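Réaménagement du plateau Nonis — point d'avancement pour la fondation Hinero

Le remplacement du revêtement de sol est terminé dans les 3 salles prévues par la convention. La surface couverte s'élève à 1 604 m², sur les 2 000 m² que compte le plateau. Le reste — locaux techniques et réserve — conserve son carrelage et n'entre pas dans le budget.

La moquette retenue est la grise à rayures courtes proposée par Enache. Les chutes, une cinquantaine de dalles, sont stockées dans la réserve pour les réparations.

Les plinthes noires sont posées au pied des panneaux muraux. L'installation du mobilier a commencé dans la première salle, celle qui servira à tester les aménagements de chambre avant leur présentation aux résidences partenaires.

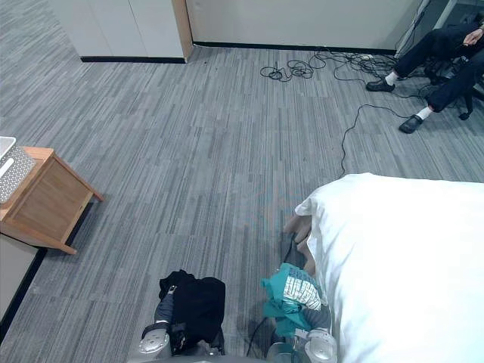
Salle 1 : moquette et plinthes en place, table d'appoint en bois clair à gauche, câbles encore au sol devant les panneaux.

Le câblage reste le principal point ouvert. Les goulottes commandées chez Museria n'avaient pas la bonne largeur et ont été renvoyées. La nouvelle livraison est attendue en décembre. D'ici là, les câbles courent sur la moquette, et Bianca Vlad a demandé que les visites de groupe soient suspendues dans cette salle.

Côté dépenses, le lot sol est soldé sans dépassement. Le lot mobilier est engagé à 50 %. Nous demandons l'autorisation de reporter le solde du lot électricité sur le prochain exercice, le montant total de la subvention restant inchangé.

Prochaines étapes : pose des goulottes, réception du mobilier de la salle 2, puis contrôle de sécurité de l'ensemble du plateau. Le compte rendu de ce contrôle sera joint au prochain rapport.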